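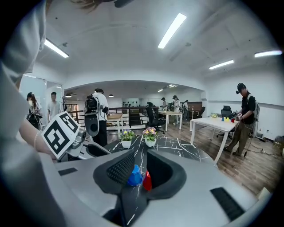

Opening slide: Flowers on the Table

(Leave the picture up while people find their seats. Don't start until the door at the back has stopped opening and closing.)

Good morning, and thank you for coming out so early in November, when I know perfectly well that most of you would sooner be at home with a second cup of coffee. My talk is called Flowers on the Table, and it's a talk about shared tables in shared rooms: what we put on them, what we let pile up on them, and how a couple of pots can change the way people sit down. I run a small practice called Plolero, and we help offices and workrooms look after the ordinary parts of their rooms, the parts that come after the architect has gone home and before anybody has worked out where the tape lives.

I'd like you to look at the two plants first. White pots, both of them, standing fairly close together, one slightly behind the other. The left one has green leaves with small purple and yellow flowers, and the right one is all pinks and purples. Now look at what they're standing on, a black tabletop with white veins running through it like marble. I have a great fondness for that combination, and I'll be coming back to it, probably more than once, so please bear with me.

(Pause. Ask who has a plant on their table at work. Wait for hands. Ask who waters it. There's usually a laugh when fewer hands go up.)

Slide 2: Why tables at all

When I started, I thought I'd be spending my days on chairs. Everybody has opinions on chairs. They write you long emails about chairs. But when you sit in a room for a whole day and just watch, which I recommend to anyone who has the patience, you see that people come and go from their chairs all the time and the table is where things stay. A mug left there at ten in the morning is still there at four. Somebody puts down a stapler to answer the phone and the stapler lives there until spring.

At Plillport, where we did our first really big job, we looked after a long open floor with 183 desks and 4 shared tables. You would expect the desks to be the trouble. They were fine! People looked after their own desks very nicely, with photographs and little dishes for paper clips. It was the shared tables that had gone to pieces. One of them had a layer on it like the bottom of a kitchen drawer, and I mean that kindly, I have a kitchen drawer like that myself.

(If the room is warm, tell the story of the box of single gloves. If they seem restless, skip it and go to the next slide.)

Slide 3: Dark tops and light tops

A word on surfaces, and I promise to keep it to a word, or a few.

A dark tabletop is a lovely thing and it will tell on you. Every crumb shows, every ring from a glass, every bit of dust when the sun comes in low. I have had clients ask me to swap a black top for a pale one after the first week. What I tell them is to give it a month and see if the habits change, and quite often they do. People wipe a surface when they can see that it needs wiping.

The other side of it is that color looks marvelous on a dark top. Go back to the opening picture for a moment (click back). There's a small blue cup on that table, turned upside down, with a red cup beside it, the red one shaped like a cone. They're little things, and you find them straight away, the red especially. Put the same two cups on a busy wood grain, with a stack of magazines behind, and you'd be hunting for them. So if your team works with small objects, if you're forever setting things out and gathering them up again, a dark top with a quiet pattern is worth thinking about.

White pots do the same job from the other direction. I used to buy colored ones, and I had a whole terrible year of mustard yellow. These days I buy white and let the flowers do the talking.

(Click forward again. Drink some water.)

Slide 4: Choosing the plants

I'm not a gardener, and I want to say so before somebody who is one catches me afterward by the coats. What I know is which plants do well with people leaning around them.

Keep them low. If two people are standing on opposite sides of a table and they have to lean sideways to see each other, your plant is a hedge, and it belongs on the floor. A good test is to sit in the lowest chair in the room and see if you can still catch the eye of a person across from you.

Keep two together. One pot in the middle of a table looks like a restaurant waiting for customers. Three starts to look like a shop. Two, set a little off from each other so that one is behind, looks as if somebody put them there because they liked them. I have no science for this whatsoever. I've simply moved a great many pots back and forth.

Mix the flowers but repeat a color. In the pair I showed you there's purple in both pots, and your eye goes from one to the other quite happily. It's the sort of thing my grandmother did on a windowsill without ever giving it a name.

And pick a saucer that fits. We use a plain one made by Flonau, with a felt ring underneath, and I get nothing for saying so. Before that we used whatever came with the pot, and I've spent more evenings than I'd like to remember rubbing at white circles on other people's furniture.

Slide 5: The light over the table

Look up now, please. Up at the ceiling in this hall first (point), and then at the one in the photograph (click back again, apologize for all the clicking).

Long fluorescent tubes on a white ceiling, a good bright even light, the kind that most of us have worked under for most of our lives. Through the arch there's a second room with different fittings in it, a couple of dome pendants among them. I love an arch between two workrooms. You get a bit of separation without anyone feeling they've been sent away, and you can have one kind of light on this side and another on that side, and people will drift to the one they need.

Tubes are hard on some flowers and perfectly kind to others, and the label on the pot won't always tell you which. What we do is buy a pair, put them out, and take a look after two weeks. If the leaves are reaching toward the window, move the pots toward the window. If there isn't a window, rotate them: a week on the table, a week on somebody's sill. At Plillport we had a little trolley for it, and the trolley became quite popular, and people who had never spoken to each other ended up discussing whose turn it was to push it.

(Handout goes round here. There are 200 printed, so please take one for a colleague.)

Slide 6: Busy rooms

You'll have noticed there are people in that room, too, and something is going on at the table. Most pictures of office plants show a spotless desk at sunrise with one closed notebook, and I don't know who works there.

A real table has hands on it and sleeves going across it. So the question to ask is where the hands go. Spend one morning watching before you put anything down, and draw yourself a rough little map. There's nearly always a patch in front of each standing person that's in constant use, about as deep as a forearm is long, and beyond that a calmer part where a pot can live in peace. I call the calm part the far bank, and the people I work with have been kind enough to start calling it that as well.

Pots go on the far bank. So do pens, if they have a holder. Drinks do not go on the far bank, since everyone then has to reach over the work to get at them. Give drinks a shelf of their own or a corner of another table.

(This is the bit where somebody asks about laptops. Laptops go wherever people want them to go. I've given up on laptops.)

Slide 7: The Mwakalinga list

Our reading room project, the Mwakalinga room, left me with a habit I still use. At the end of the day a card stood on each shared table, and whoever left last went down it. I'll read you the card as it was.

Anything small goes back in its tray.
Cups go to the sink, even the clean ones.
Wipe the top with a damp cloth and then a dry one.
Put a finger in the soil. Dry means water, damp means leave it.
Pick off dead flowers.
Turn each pot a quarter.
Chairs in.

It comes to 7 lines and it takes less time than finding your gloves. We had a longer version to begin with, with boxes to tick and a place to sign, and people loathed it. The short one stayed up for years, and when it finally got too stained to read somebody copied it out by hand and added a drawing of a watering can.

(Show the card. The photograph is a bit dark, so read slowly.)

Slide 8: When it goes wrong

It does go wrong. Plants die, and I think we should be more relaxed about it. I once kept a poor bare stalk on a meeting table for a whole season out of loyalty, and the meetings took on a certain mood. Take it away, say thank you, buy another.

Too much water kills more of them than too little, in my experience, and it's nearly always kindness. Four people each give it a small drink on the same morning. Put one name on the card each month and the trouble mostly goes away.

Also, do ask before you start. There'll be somebody who sneezes. There'll be somebody who feels strongly about scent near food. Choose flowers with very little smell and keep them well away from the lunch end.

Slide 9: Questions

(Put the opening picture back up and leave it there. Lights up a little.)

I'd be so glad to hear about your own tables, good or bad, and if you've brought photographs on your phone, come and show me at the front during the break. The spare handouts are on the chair by the door, and the sample saucers are next to them. Please put the saucers back when you've had a look, I need them for the afternoon session.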